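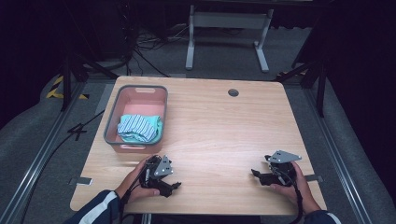 Chapitre 2 — Stockage et contenants. La capacité utile d'un contenant se distingue de son volume géométrique : elle dépend du taux de remplissage admis et de la compressibilité du contenu. Pour un solide rigide, le calcul est direct. Pour un textile en tas, comme les tissus posés dans un bac rectangulaire à poignées découpées, la hauteur de chargement se mesure sous le bord inférieur des poignées — jamais au ras du bac.

Notations : V, volume intérieur ; k, coefficient de remplissage ; Vu = k × V. Pour un bac de 40 litres et k = 0,7, on obtient Vu = 28 litres.

Le coefficient k se détermine par pesée de 11 chargements successifs. On écarte les deux valeurs extrêmes, puis on prend la moyenne des autres. Protocole complet : polycopié Lakatos, section 4.

Exercice à préparer : refaire le calcul avec k = 0,55 et commenter l'écart.

Rechercher dans les cours OK
Contact : Jolán Magyar — Retour en haut de page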